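Galerie: Wäschestation Ovik, Störung am rechten Arm
Werkstatt Midetti
26. August 2022
Bilder in dieser Galerie: 1

An der Wäschestation ist im August der rechte Arm gegen die geschlossene Tür der Waschmaschine gefahren und hat weitergedrückt, obwohl die Kraftbegrenzung ihn hätte anhalten müssen. Verletzt wurde niemand. Die Maschine hat keinen Schaden, am Greifer musste ein Finger getauscht werden. Wir haben die Station danach stillgelegt und erst nach der Änderung an der Steuerung wieder freigegeben.

Die Aufgabe an der Station ist einfach. Die Arme nehmen Wäschestücke einzeln aus einem Korb, der vor der Maschine steht, und legen sie in die Trommel. Vorher öffnet der linke Arm die Tür, der rechte wartet in einer Halteposition über dem Boden. Bis zu dem Vorfall waren rund 570 Durchläufe protokolliert. Abbrüche gab es immer wieder, meistens bei dünnen Stoffen, die zwischen den Fingern durchrutschen. Eine Kollision mit der Tür war nicht darunter.

Was passiert ist

Der linke Greifer hat die Tür beim Öffnen verfehlt und ist leer zurückgefahren. Die Ablaufsteuerung von Stoneveo hat den Schritt trotzdem als erledigt gemeldet. Ausgewertet wird an dieser Stelle nur, ob der Arm seine Endposition erreicht hat, und die hatte er erreicht. Ob die Tür offen steht, wurde nicht abgefragt. Der rechte Arm hat also ein Wäschestück aufgenommen und ist damit auf die Trommelöffnung zugefahren.

Die Grenze für den Kontakt nach vorn liegt bei 22 Newton. Im Protokoll stehen 87. Der Arm hat erst angehalten, als eine Kollegin den Not-Halt gedrückt hat. Bis dahin war der Finger des Greifers verbogen, das Wäschestück klemmte zwischen Finger und Glas.

Ursache

Zwei Fehler kamen zusammen. Der erste ist die fehlende Abfrage der Tür, siehe oben. Der zweite lag in der Konfiguration. Beim Wechsel auf die neuen Greifer von Strömberg wurde die Werkzeugdatei ausgetauscht, und mit ihr fiel der Eintrag für die Kraftgrenze weg. Die Steuerung nimmt dann einen Standardwert, der für unsere Anwendung viel zu hoch ist. Eine Warnung erscheint nur im Protokoll des Startvorgangs, und das liest im Alltag keiner durch.

Beim linken Arm war der Eintrag noch vorhanden. Deshalb ist der Fehler in den Tests nach dem Umbau nicht aufgefallen – geprüft wurde die Kraftgrenze nur links, und das Ergebnis wurde für beide Seiten eingetragen. Das Prüfblatt hatte dafür auch nur eine Zeile.

Warum der linke Greifer die Tür überhaupt verfehlt hat, ließ sich klären. Die Maschine stand 12 Millimeter weiter hinten als in der Aufstellung hinterlegt. Vermutlich wurde sie beim Wischen verschoben. Für das Einlegen der Wäsche spielt das kaum eine Rolle, für den Griff an der Tür schon.

Was geändert wurde

Die Werkzeugdateien enthalten jetzt auf beiden Seiten eine Kraftgrenze, und ohne diesen Eintrag startet der Ablauf nicht mehr. Nach dem Öffnen der Tür prüft eine eigene Abfrage den Zustand. Fällt sie negativ aus, fahren beide Arme in die Halteposition und warten auf eine Quittierung von Hand. Das Prüfblatt hat zwei Zeilen, links und rechts, mit getrennten Unterschriften.

Den Standort der Maschine kontrollieren wir vor jeder Schicht. Markierungen auf dem Boden sind bestellt. Bis sie da sind, wird mit dem Messstab gearbeitet.

Offen ist noch die Frage, ob die Kraftgrenze auch beim Griff in den Korb gelten soll. Mit 22 Newton bricht der Ablauf dort zu oft ab, wenn die Finger auf den Rand treffen. Im Moment gilt der niedrige Wert überall, und wir nehmen die Abbrüche in Kauf.

Bild 1: Wäschestation mit beiden Greifern, die Finger geöffnet. Im Korb vor der Maschine ein rotes Trikot, darauf ein weißes Tuch.

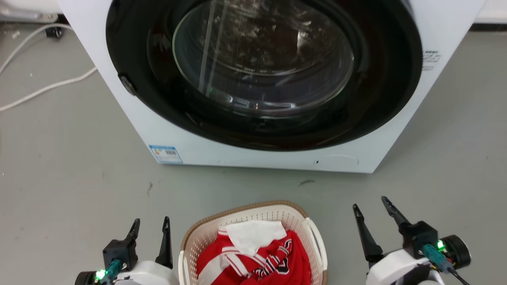 Ragnvald Lindqvist: Den verschwundenen Eintrag in der Werkzeugdatei hatten wir auch, allerdings an einer Station zum Sortieren. Ich würde die Kraftgrenze zusätzlich in der Sicherheitssteuerung hinterlegen, dann ist es egal, welche Datei geladen wird. Und prüft sie nach jedem Update noch einmal mit dem Messgerät an beiden Armen. Bei uns stand der Wert nach einem Update zwar in der Datei, wurde aber erst nach einem zweiten Neustart übernommen.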